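We use cookies to remember your newsletter preferences. Accept | Manage

Prerville Newsletter: can it do the chores yet?

Two arms and a frosted panel, with the AlphaBot 2 name on the black board.
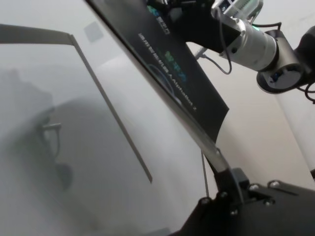
What the machines can manage so far

The short answer is some of them, slowly. Lorena Henríquez has spent the spring going round workshops and test kitchens for us, and her notes are mixed. At Dallar, an arm can pick up a mug and put it on a shelf, as long as the mug starts where it is expected. Move it a hand's width and the job takes far longer.

Wiping is harder than it sounds. A flat surface is fine, but the arm has to press evenly, and edges and corners still get missed. Folding towels works on a good day. Fitted sheets do not work at all.

The shop floor is further ahead. Sequeira has one arm sorting small parts into trays, and it got through 2,000 of them in a shift with a person on hand to clear jams. The target is 3,000 – the staff there think that is a year off.

Would Lorena have one at home? Not yet. She would want it to empty a dishwasher without help first, and she has not seen that done from start to finish.

Her next visit is to Grarnlow in June. Send her your questions by replying to this newsletter.

Last updated: June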